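3.2 Task selection

Sink work was chosen as the first task group in the Ernura set. It needs two hands, it brings in water and soft materials, and most adults finish it without thinking. Current household machines handle parts of it. Wiping a flat surface along a fixed path has been shown many times; wiping where the counter meets the rim of a sink has not. A person keeps a cloth flat at that edge through small changes of palm pressure that a wrist force sensor reports poorly. Figure 2 gives three moments from the human reference recordings, all made at one sink. 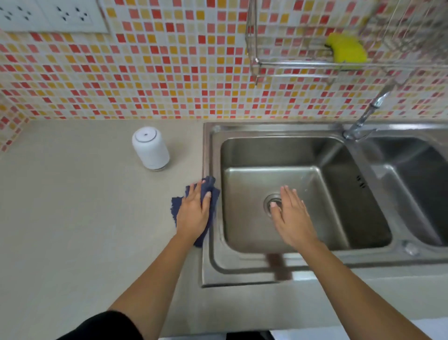

Ottó Nyitrai objected at the draft stage that cloth contact is the wrong place to look for the limit, and that a compliant pad on a cheap arm would clean most counters well enough for the owner to stop caring. We accept this for open counter areas. It does not extend to the rim, where the pad must change angle and the cloth folds over itself.

Rinsing raises a separate problem. A clear plastic cup under a running faucet is hard to segment, and the water changes its outline from one moment to the next. The hand also hides much of the surface it is meant to clean.
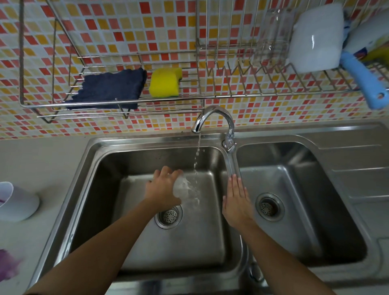

In the Pistham trials the Plotton controller was given 250 rinsing attempts with clear cups. Failures fell into 2 groups — loss of the cup outline under water, and slip during reorientation. The second group was reduced by a slower wrist turn, at a cost in cycle time that Jolán Kelemen discusses in Section 5. The first was not reduced by any setting we tried.

Small parts remain the hardest case. An item held between the fingertips leaves little area for a tool, and the sponge deforms as it is pressed.

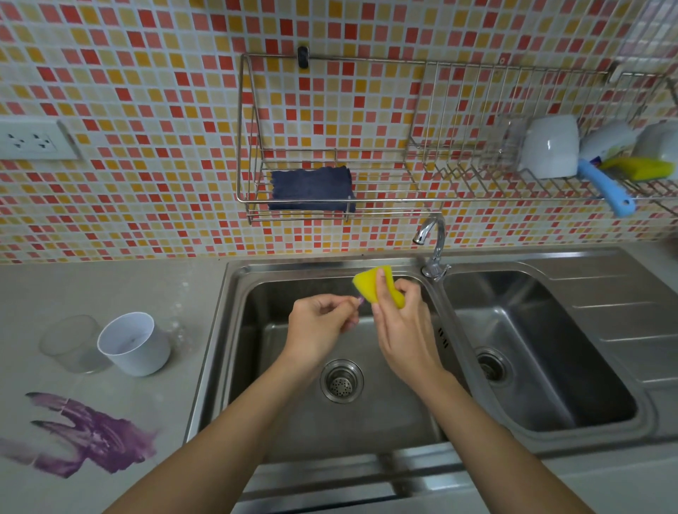
We therefore score small-part cleaning separately and do not average it with the other tasks. The Bognár gripper, with 3 fingers, was excluded from this score after it failed to keep hold of the test parts when the sponge was applied. Results for the remaining grippers are given in Section 4.

Figure 2. Human reference recordings at the sink: cloth at the counter edge, rinsing a clear plastic cup, and cleaning a small object with a sponge.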